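26 February 2024
By the newsletter desk

The Flatgate fault, and why I'm not ready to call it fixed

Skornico sent its write-up of the Flatgate stoppage to members last week, and it's a cheerful read. The two-arm table cell stopped, the fault was found, a patch went in, and the cell was back at work the same afternoon. If you only skim the first page you'd think the whole thing was a loose plug.

The second page is more interesting. During a routine tidy-up task the left gripper was told to close on a bottle. The software reported a good grip. The fingers had not closed. The arm then carried out the rest of its routine with its hand open, and the first anyone knew of it was when the right arm came across for its half of the job and the fingertips of the two grippers touched. A protective stop followed, as it should have. Damage came to one scuffed fingertip and a bent cable clip.

So, a small bump. I have no wish to make it bigger than it was. But look at the order of events. The part that was meant to catch the problem, the grip check, said everything was fine. The part that did catch it was the collision stop, and a collision stop works by letting you have the collision first.

Skornico blames a stale reading. The gripper reports its finger position, the controller keeps the last value it was given, and when the signal dropped out for a moment the controller went on using the old number from the previous successful grip. The patch throws away any reading that is too old. Fine, as far as it goes. What the write-up doesn't say is why the signal dropped out. There is one line about "cable strain under certain wrist angles" and then we are on to the thank-yous.

I'd have liked a page on that line. The cables on these arms hang outside the body, with slack in them so the wrist can turn, and slack is what catches and tugs. Jadoon had dropouts on its own bench last year and spent weeks blaming software before someone swapped the cable. A patch that spots a missing signal is a good thing to have. It still leaves you with a signal that goes missing.

Then there's the testing. Skornico says the patched cell has run 2,000 grip cycles without a false report. That sounds like plenty until you get to the footnote, which says all but 25 of them were done with the wrist in one position, straight out and level. The fault, by their own account, depends on the wrist angle. I asked whether the remaining 25 included the pose from the day of the stoppage and was told the logs were "being reviewed."
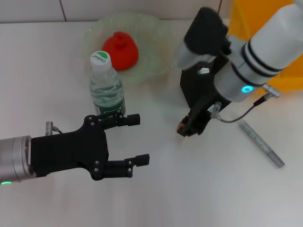 The cell's two grippers at the table, with the left one open near the water bottle.

What would change my mind? A run of the same task, with both arms moving as they normally do, and the cable flexed on purpose while it happens. Pull the connector halfway through a grip and see what the controller says. It would take a morning. I'd also want the second arm to wait for proof that the first one is clear - a real position check, with the grip report left out of it. At the moment the handover still rests on that report, patched or otherwise.

Flarenmont has the same controller on order and plans to switch it on in March. They've told me they are "comfortable with the findings." They may well be right. I would still ask them to keep people back from the table while both arms are live, and to leave the speed limit where it is until the angle tests are done. Skornico's write-up suggests raising it.

Members who run a similar setup should check which version they have before the next shift. If the grip status stays at "holding" after you unplug the gripper signal, you have the old one. Do the check with the arms parked and send us the result, good or bad. Skornico has promised a longer report and we'll print the parts that deal with the cable.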